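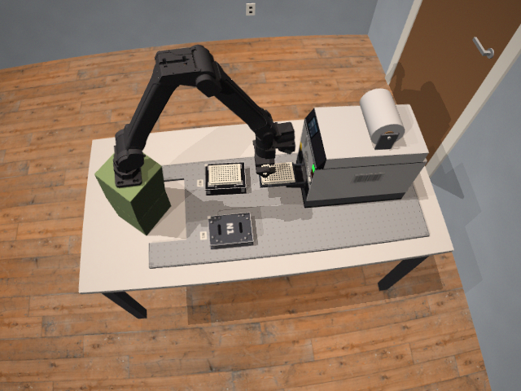
Kestell Headlines: what's inside

Kestell is a set of short news items on border security and flood warnings, gathered from 12 regional papers through August. Each row has a headline, a summary, the dateline city and a topic tag — and the tags are all hand-checked, which we're really happy with!

Known gaps

107 items have no dateline. Three papers repeat wire copy, so expect near-duplicates.

Contact

Marlina Liew and Prasetyo Nugroho. Corrections are very welcome — send the row number.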